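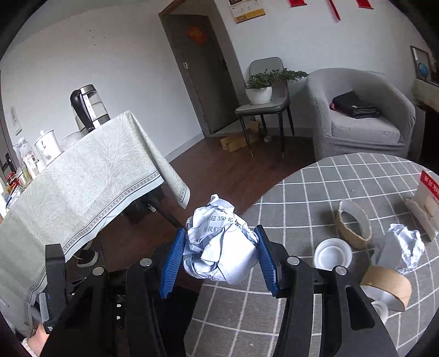

Ratih Wibisono has said that Naltport was never meant to be a film about grief, and that she still thinks of it as a comedy. Audiences have mostly gone their own way on the matter – the picture, set in the little harbor town of Idness in 1721, is fondly remembered for its long and tearful farewell.

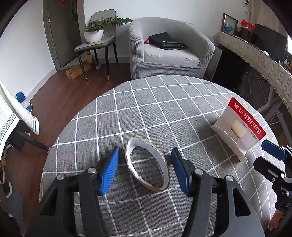

Herman Hutapea plays Urquhart, the aging ferryman, and he took the part after turning it down twice. Brudley released the film in February, and a sequel, Naltport 2, was announced in September 2022 with both of them returning.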